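Filed under: Home Office > Paper & Clutter

How to Name Your Files So You Can Find Them Again

At one point I owned 2,605 documents, and a good third of them were called "final." There was final, final2, final_REAL, and one named "use this one" that was blank. If your computer looks anything like that, set aside a Sunday and follow along.

You don't need software for this. I tried a program called Folport for a month and it did a lovely job of moving my mess into a nicer-looking window.

Step 1. Make one dumping ground

Create a single folder called Inbox. Everything that lands on your computer goes there first: downloads, scans, the thing your sister emailed you. Your desktop is now off limits. You may keep the trash can on it.

Step 2. Pick a pattern and write it down

Mine goes date, who, what. The date is year, month, day, in that order, with dashes, so the computer sorts it correctly without being asked. "Who" is the person or company on the other end. "What" is two or three plain words. A water bill becomes the date, then the water company, then "bill." Dull names are good names.

Write the pattern on a sticky note and put it on the monitor. You will forget it by dinner otherwise, and by Wednesday you'll have invented a second one. 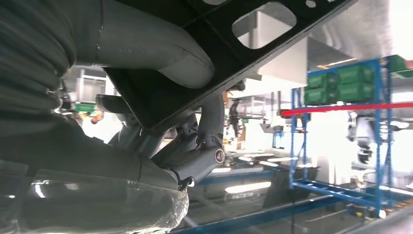 Ribbed sleeve and clear film, close up.

Step 3. Ban a few words

"Final" goes first. So do "new," "misc," "stuff," and "copy of copy of." If you need versions, use v1, v2, v3 at the end of the name and let the highest number win. My friend Loubna Hamdy keeps her old versions in a folder called Attic, and I stole that from her right away.

Step 4. Rename in short bursts

Set a timer for 30 minutes. Sort the Inbox by type and start with the PDFs, which are the worst offenders, as banks and doctors like to name everything "document" or a long string of digits. Open it, read the top line, rename it, close it. Do not read the whole thing. I once lost an entire afternoon to a lease from two apartments ago - I still have opinions about the parking clause.

Photos come last. Don't try to rename them one by one unless you're hiding from something. Select a whole batch and give it one shared name with a number on the end. Both Mac and Windows will do this for you.
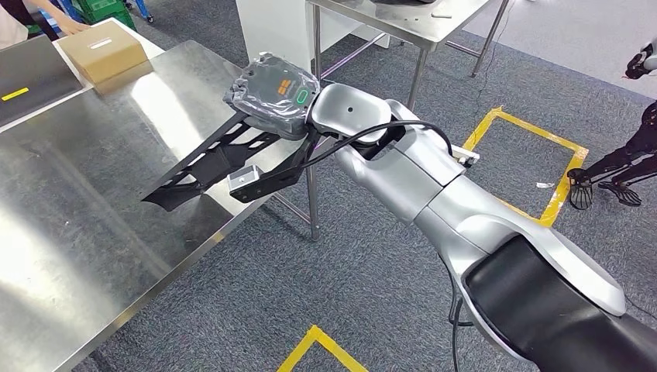

Step 5. Build folders, but not many

Five or six at the top is plenty. Mine are Money, House, Health, Work, People and Attic. If you have to click through more than 2 levels to reach a file, you've built a maze, and the minotaur is you looking for your car title.

Work files can go by client if you have clients. I have Ellari and Ngau, and each gets its own folder with nothing inside it but well-named files.

Step 6. Test it

Have somebody ask you for a document while you sit at the keyboard. Noel Tolentino, my long-suffering neighbor, asked for the dishwasher warranty. I had it open before he'd finished his coffee. The warranty had expired in March, but it was beautifully labeled.

Step 7. Empty the Inbox once a week

Pick a time and stick to it. If you skip a week, do it the next week. If you skip ten, go back to step 4 and find the timer.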